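About the Irnel Centre

The Irnel Centre is a teaching and research institute for practical robotics. It was founded to bring together two groups who seldom shared a building: people who design robots, and people who know how a job of work is done by hand. The Centre occupies the former printing works at Cumidton and has 45 members of staff, of whom 22 teach as well as carry out research.

Our students come to us from school, from college and from working life. A number of them have spent years in laundries, packing halls, kitchens and repair shops before beginning their studies, and the Centre regards that experience as a qualification in its own right. Applicants are asked to describe a task they know well and to explain how they would teach it to a beginner. The admissions panel gives this statement the same weight as examination results.

What we study

The work of the Centre is divided between 4 laboratories. The Handling Laboratory is concerned with soft and awkward objects. The Movement Laboratory deals with wheels, legs and getting safely through doorways. The Workshop Laboratory designs and builds the parts which the others use, and the Shared Spaces Laboratory studies how people and machines may occupy the same room without hindering one another.

The Handling Laboratory is the oldest of these and remains the largest. Its principal undertaking at present is the Magalhães project, which looks at the handling of cloth. A metal part keeps its shape when it is picked up. A cloth does not, and the ways in which it may fall, bunch or slip are too many to write down as a set of rules. The project therefore begins with people. A person carries out the task using a pair of hand-held grippers, the movements are recorded, and the recordings are used in training a robot to attempt the same task with grippers of its own.

Working through a gripper is slower than working with bare fingers, and those who record for the project are given time to become used to it. Staff have found that former laundry workers adapt quickly, although they are apt to remark on the poor quality of the folding that the tools allow.

The Open Day

The Centre opens its doors to the public once a year. The Open Day is the chief means by which we explain our work to our neighbours, and it has been held in every year since the Centre moved to Cumidton. The next will take place on 3rd September.

Admission is free and no booking is required for the laboratories. Places at the talks in the lecture room are limited and may be reserved at the front desk on arrival. Families are welcome, and children under the age of ten must be accompanied by an adult in all of the laboratories.

Visitors are received in the entrance hall, where they are given a plan of the building and a coloured badge. The badge shows the group in which the visitor will be taken round. We ask that groups keep together, as the corridors on the lower floor are narrow and the laboratories open on to them directly.

The following form part of the day.

1. Welcome and introduction

A short address is given in the lecture room by the head of the Centre. It covers the history of the building, the year's work and the arrangements for safety. Visitors who arrive late may join their group at the first laboratory.

2. The Handling Laboratory

Visitors see the Magalhães project at work. The demonstration is given at a low table, with one member of staff seated to handle the cloth and another standing by to explain what is being done. The cloth used is small and of a single colour, laid on bare wood so that its outline can be followed easily. Folding is shown first by hand and then with the grippers — most visitors are surprised by how differently the same fold must be approached. Each gripper carries a white plate on top, marked with dots, by which its position can be followed as it moves.

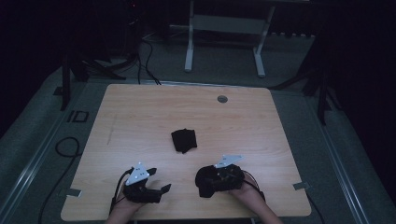 3. The Movement Laboratory

A wheeled machine of the Centre's own design travels a marked route between the laboratory and the store room, passing through two doors. Visitors may walk beside it. They are asked to keep to the side of the corridor indicated by staff and not to stand in the doorways, however well the machine appears to be managing.

4. The Workshop Laboratory

The workshop is open for viewing from the gallery. Benches are set out with gripper fingers at various stages of making, including several which were tried and set aside. Staff are on hand to say what was wrong with them. Visitors may go down to the benches in small parties when the machine tools have been switched off.

5. Shared Spaces and discussion

The round ends in the Shared Spaces Laboratory, which is furnished as an ordinary sitting room and kitchen. Tea is served here. Visitors are invited to tell us where in their own homes or places of work they would accept a machine, and where they would not. The replies are collected and read by the laboratory's staff, and have on more than one occasion led to a change in what we study. A project on the carrying of hot dishes was put aside after a great many visitors said that they would sooner carry their own.

Trying the equipment

A practice table is provided in the foyer outside the Handling Laboratory. Visitors over the age of twelve may attempt to fold a cloth with a pair of practice grippers under the guidance of a student. Sleeves should be rolled up and loose jewellery removed. Each turn lasts 3 minutes. No recording is made at the practice table, and nothing done there is used in our research.

We are often asked whether a visitor's folding might be of use to the project. Recording for research is carried out separately, by people who have been trained for it and who have given their consent in writing. Anyone who would like to be considered should leave their details at the front desk. A further introductory session for new recorders is held in November.

Schools and group visits

The Centre receives parties from schools and colleges throughout term. A visit lasts a morning or an afternoon and consists of one demonstration, one practical exercise and a period for questions. Teachers may choose which laboratory their pupils see. The Handling Laboratory is suited to all ages; the Workshop Laboratory is recommended for pupils already following a technical course.

Schools within the town may visit without charge. For others a small fee is asked, which goes towards materials. The fee is waived where a school would otherwise be unable to come, and a note to that effect from the head teacher is all that is needed.

Groups from industry are also welcome. These visits are arranged individually and can include a discussion of a particular task which the group has in mind. The Centre does not sell machines and cannot recommend a supplier, but staff are glad to give a frank opinion on whether a task is one that a robot could at present be expected to do. The answer is frequently no.

Our partners

The Magalhães project is carried out together with Skomach, a maker of small machine parts with premises on the other side of the river. Skomach supplies the Workshop Laboratory with castings and takes students for a period of work each year. The Centre is responsible for all research, and its findings are published whether or not they are of commercial use.

Our laboratories also benefit from an agreement with the town's technical college, whose students have the use of our workshop in the evenings during term.

How the Centre is governed

The Centre is an independent charitable body. Its board meets each term and includes members elected by the staff and by the students. The annual report is available in the library, which is open to the public on the same days as the front desk, and may be read there without appointment. Earlier reports are kept in the reading room upstairs — please ask the librarian.

Access and facilities

The entrance hall, lecture room and Shared Spaces Laboratory are level with the street. A lift serves the lower floor, where the Handling and Movement Laboratories are found. The workshop gallery is reached by stairs only, and visitors who cannot use them are taken directly to the workshop floor at a time agreed with staff. A hearing loop is fitted in the lecture room.

Photographs may be taken in the entrance hall and the foyer. In the laboratories visitors are asked to check with the member of staff in charge before using a camera, and not to use flash. Dogs are not admitted, other than assistance dogs. There is no car park at the Centre. Bicycles may be left in the yard, which is entered by the side gate and locked when the building closes.

Enquiries about the Open Day, school visits and admission to our courses should be made to the front desk at the Irnel Centre, Cumidton.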